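A **grooved cutting board**, also called a carving board or juice-groove board, is a flat slab used for cutting food that has a shallow channel cut into its face a short distance in from the edge. The channel, known as the juice groove, well or moat, catches liquid that runs off meat, ripe fruit or cooked vegetables before it can reach the counter. Most grooved boards are made of wood, though plastic and bamboo boards with the same feature are common.

In household use the grooved board is often the largest board in the kitchen. Many are heavy enough to stay in one place, and in small kitchens they serve as the main work surface between the appliances and the stove.

## Terminology

The words "cutting board" and "chopping board" are used for the same object, the first being more common in the United States and the second in Britain. "Carving board" usually means a board with a groove, and sometimes one with spikes or a hollow in the center to hold a roast. "Butcher block" properly refers to a thick block of end-grain wood, but is now used loosely for any thick wooden board or countertop.

A board with a groove on one side and a flat face on the other is sold as reversible. The flat face is used for bread and dry goods and the grooved one for anything that drips.

## Construction

### Grain

Wooden boards are divided by which part of the wood faces up.

- **Face-grain** boards show the wide side of the plank. The grain runs in long lines across the surface. They are the simplest to make and show knife marks soonest.
- **Edge-grain** boards are made of strips glued together with their narrow sides up. They resist warping better than face-grain boards and make up most of the middle price range.
- **End-grain** boards are made of short blocks standing upright, giving a checkered look. The knife edge passes between the fibers, so cuts are less visible, but the surface takes up water and oil quickly.

Grooves are cut into all of these. On end-grain boards the cutting tool tends to burn or tear the fibers at the corners, and the groove needs more sanding.

### Groove

The groove is normally cut with a router fitted with a round-nosed bit. The maker clamps a template to the board and guides the tool around it, usually in several shallow passes. A round-bottomed groove is easier to clean than a square one, which collects crumbs in its inside corners.

Most grooves form a closed loop that follows the outline of the board, so a board with rounded corners will have a groove with rounded corners. Some boards widen the groove at one end to make a small well, or lead it to a notch from which the liquid can be poured. Width and depth vary a good deal. On a typical home board the groove is 8 mm wide, and 3 mm deep at the center.

A groove placed very close to the edge leaves more room for cutting but weakens the rim, which can chip if the board is dropped. Handles cut into the ends or the underside must be planned together with the groove so that the two do not meet.

### Wood species

Maple, beech, cherry and walnut are the usual choices in North America. Teak and acacia are widely sold as well. Closed-grained hardwoods are preferred because they take up less moisture. Soft woods such as pine dent easily and can carry a taste of resin into food. Oak is used less often; its pores are open and hold stains.

Dark and light woods are sometimes combined in the same board. The contrast is mostly decorative, although a pale area can make it easier to see small pieces of dark food.

## Placement in the kitchen

The board is generally kept either upright against the wall, in a cabinet slot, or flat on the counter. Large grooved boards tend to be left flat because of their weight. When a board stays out, the rest of the counter is arranged around it. Appliances that need an outlet, such as toasters and kettles, are grouped to one side, and canisters, utensil holders and other items used in small amounts are lined up at the back, within reach but out of the cutting area.

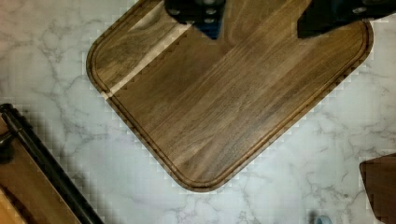 Grain and juice groove of a brown wooden board.

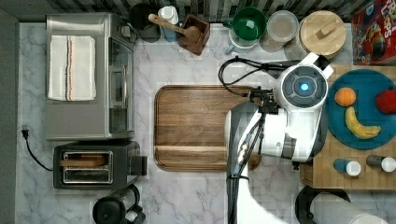 Board on a marble countertop, with a toaster oven and a toaster at left.

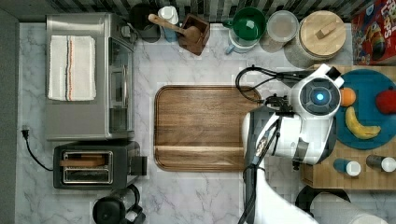
Clearance matters most at the front and on the side of the cutting hand. A right-handed cook needs free space to the right of the board for the elbow and for a bowl or tray to receive cut food, and a left-handed cook needs the reverse. Kitchen planning guides often suggest a clear strip in front of the board as well, so that the cook can rest a forearm or set down a knife with the blade facing away.

Hard stone and tile counters are slippery under wood. Boards with small rubber feet stay put but can only be used on one side. For reversible boards a damp cloth or a sheet of non-slip shelf liner is laid underneath. The cloth should be taken away after use, as moisture trapped under a flat board is the most frequent cause of warping.

A board should not be stored against the side of a toaster oven or other heat source. Repeated warming of one edge dries the wood unevenly and can open the glue joints.

## Use

### Meat

A roast is rested before carving so that more of the liquid stays in the meat, and it is carved on the grooved face. The liquid that collects in the channel can be tipped into the pan for gravy. A board that has held raw meat or poultry is washed with hot water and soap before anything else is placed on it, and many households keep a second board for bread and vegetables so that the two never mix.

### Fruit and vegetables

Tomatoes, citrus, melon and pineapple release enough juice to make the groove useful. For onions, herbs and other dry items it is a drawback. Fine pieces fall into the channel and must be brushed out, and a bench scraper pushed across the board catches on the groove. Cooks who chop large amounts of herbs often prefer the flat side.

### Bread

Bread is usually cut on a flat surface or on a slatted board that lets crumbs fall through. On a grooved board the crumbs gather in the channel, and wiping them out with a wet cloth leaves a paste that hardens in the corners. A dry pastry brush works better.

## Care

### Cleaning

Wooden boards are washed by hand and are not put in a dishwasher, where heat and long soaking split them along the glue lines. Both faces are wetted and dried together, even if only one was used, so that the wood swells and shrinks evenly. The board is then stood on its edge until dry.

The groove needs separate attention. A soft brush with bristles is run around the full loop, and any standing water is wiped out. Stains and smells are treated with coarse salt rubbed in with half a lemon, or with baking soda mixed to a paste. White vinegar is also used. Steel wool leaves fragments in the grain that can rust.

### Oiling

Food-grade mineral oil is the standard finish. It is spread on a dry board, left for several hours or overnight, and the excess is wiped away. A new board may need several coats in its first weeks. After that, an application every 30 days is a common rule for boards in daily use. A mix of mineral oil and beeswax gives a longer-lasting satin surface. Olive oil and most other cooking oils are avoided; they turn rancid in the wood.

Oil pools in the groove and leaves a sticky film if it is not wiped out. A folded paper towel pushed around the channel with a fingertip is enough.

### Resurfacing

Deep knife marks can be sanded out, starting with a coarse paper and finishing with a fine one. Each sanding lowers the face and makes the groove shallower. A board that has been resurfaced several times may need its groove recut. Furniture makers and some knife sharpeners offer the service. In her handbook for home woodworkers, the Zamcombe board maker Ludmila Tóth recommends marking the groove depth in pencil on the underside before the first sanding, so that the loss can be measured later.

A board with an open crack running through it is normally discarded, or sawn along the crack, planed and glued again. A cracked groove is harder to repair than a cracked face, as filler in the channel does not hold up to scrubbing.

## Comparison with other types

Plastic boards are lighter and can go in the dishwasher. Their grooves are molded or milled and are generally narrower than those in wood. Once scarred, plastic is difficult to smooth and is replaced. Bamboo is hard and inexpensive but contains a good deal of glue, and it dulls knives faster than maple or walnut. Glass and stone boards are easy to clean and very hard on knife edges. They are used mainly for serving, or for rolling pastry.

Composite boards of pressed wood fiber and resin are thin and resist heat well. Most are too thin for a deep groove.

## See also

- Bench scraper
- Butcher block
- Carving knife
- Countertop
- Trencher (tableware)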